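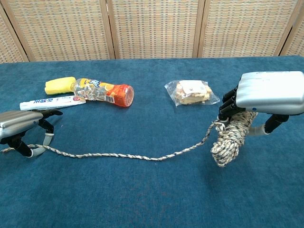 Preciso de ajuda para decidir o que fazer com o eco na sala de jantar. O apartamento tem piso cerâmico, paredes lisas e uma janela grande sem cortina, e quando jantam quatro pessoas já ninguém se entende. Para já só tenho o que se vê na foto, um biombo de painéis entrançados, em vime ou rattan, atrás da mesa, e um pano azul-petróleo a cobrir o tampo. Melhorou um bocadinho, mas continuo a ouvir a minha própria voz a voltar. Queria gastar pouco e não furar paredes, porque a casa é arrendada. O que compravam primeiro?
Vesela Omerović
3 de abril de 2025

bujar_g escreveu:
Tapete. Grande e grosso, com base de feltro por baixo. No chão cerâmico é o que dá mais resultado pelo dinheiro. Tive o mesmo problema numa sala parecida e o tapete resolveu metade. A outra metade foi a cortina.

hliao escreveu:
Concordo com o tapete mas punha a cortina à frente. O vidro devolve tudo. Cortina pesada, do teto ao chão, e com o dobro da largura da janela para fazer pregas. Esticada não serve de quase nada. Qual é o tamanho da sala e a altura do teto?

Vesela Omerović escreveu:
A altura não sei de cor, é um teto normal de prédio. A sala é comprida e estreita, com a mesa numa ponta e o sofá na outra. O senhorio deixou um varão de cortina, por isso aí não há furos a fazer.

boris.juric escreveu:
O biombo entrançado absorve muito pouco. O som passa pela trama, bate na parede e volta. Espalha um bocado os agudos e mais nada. Se quer que ele trabalhe, prenda uma manta grossa ou placas de lã nas costas, do lado que não se vê. E afaste-o um palmo da parede – o material absorvente rende mais com ar por trás.

bujar_g escreveu:
Isso do palmo de ar é para estúdios. Numa sala de jantar não se nota diferença nenhuma.

boris.juric escreveu:
Nota-se nos médios, que é onde está a voz. Custa zero arrastar um biombo.

bujar_g escreveu:
Custa espaço. Ela disse que a sala é estreita.

PuiShan escreveu:
O pano na mesa faz mais do que parece, sobretudo com pratos e talheres. Metade do barulho ao jantar é loiça a bater no tampo. Eu uso um feltro por baixo da toalha e deixei de ouvir os copos a pousar. Outra coisa barata são feltros nos pés das cadeiras. Não tiram eco mas tiram ruído, e as pessoas falam mais baixo.

hliao escreveu:
Bom ponto. Com menos ruído de fundo ninguém levanta a voz.

Vesela Omerović escreveu:
Os feltros nas cadeiras ponho já. Alguém conhece os painéis da Clalwood? Vi um conjunto que se encosta à parede sem furar, mas não é propriamente barato. Também me falaram da Rostudum.

boris.juric escreveu:
Tenho os da Clalwood no escritório, os de 40 mm. São bons. Os da Rostudum que vi eram espuma fina, servem para decorar. Antes de comprar seja o que for veja a espessura. Abaixo disso não punha dinheiro.

bujar_g escreveu:
Discordo outra vez. Para uma casa arrendada, painéis são dinheiro deitado fora. Uma estante cheia de livros, desarrumada, com lombadas a profundidades diferentes, faz quase o mesmo e leva-se na mudança.

hliao escreveu:
Livros quebram as reflexões mas não absorvem grande coisa. São efeitos diferentes. Numa sala comprida e estreita o problema costuma ser o som a saltar entre as duas paredes compridas. Bata uma palma no meio da sala – se ouvir um zumbido metálico, é isso. Aí basta tratar uma das duas paredes.

Vesela Omerović escreveu:
Bati a palma. Zumbido metálico ao meio da sala, e bastante menos junto à mesa.

hliao escreveu:
Então é isso mesmo. Estante ou painel numa das paredes compridas, à altura da cabeça de quem está sentado. Tapete no meio. A zona da mesa deixava como está por agora.

PuiShan escreveu:
Se for para estante, atenção às abertas dos dois lados, tipo a Ojeda. Ficam bonitas mas o som passa. Com costas fechadas é melhor.

Vesela Omerović escreveu:
Obrigada a todos. Vou começar pelo tapete e pela cortina e ver como fica. Em junho devo ter algum dinheiro de parte e logo penso na estante. A manta atrás do biombo experimento esta semana, tenho uma de lã que não uso.

boris.juric escreveu:
Prenda-a em cima com molas da roupa e deixe-a cair sem esticar. E diga depois se notou.

bujar_g escreveu:
Não vai notar.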